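3.2 Table and blocks

All sorting trials used the same table in the Skarar room. The top is white and has been in service for several earlier studies, so its surface is worn. We did not repaint it, as a fresh coat would have changed how easily the blocks slide. Target areas were marked in black, and the layout was checked against a paper template before each block of trials.

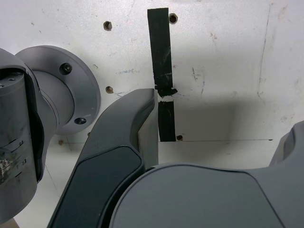
Marks wear out faster than the surface they are put on. The Drekar layout had lost two of its corners by October and was replaced. For the present study we kept to plain black tape, of the kind that also appears on the white panel in Figure 1, and renewed any strip that had begun to lift. The full set comes to 1,510 trials, with the marks renewed every 30.

Blocks came from the Tematier set. Only the red and the green were used in this part of the work.

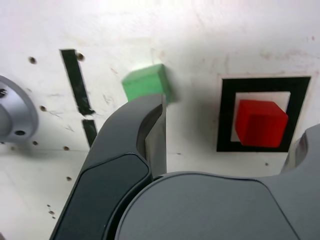 A trial was scored as placed when the block touched the inner area of its target. Contact with the outline alone was scored as partial. The Dumitrescu scale has a finer grading, but two raters could not apply it consistently in our pilot.

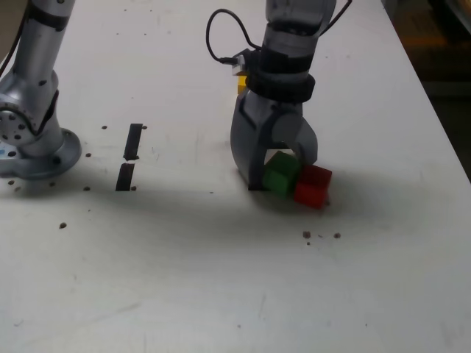 Trials that ended with the two blocks in contact were scored separately and are reported in Section 4.

Figure 3. Materials used in the sorting trials.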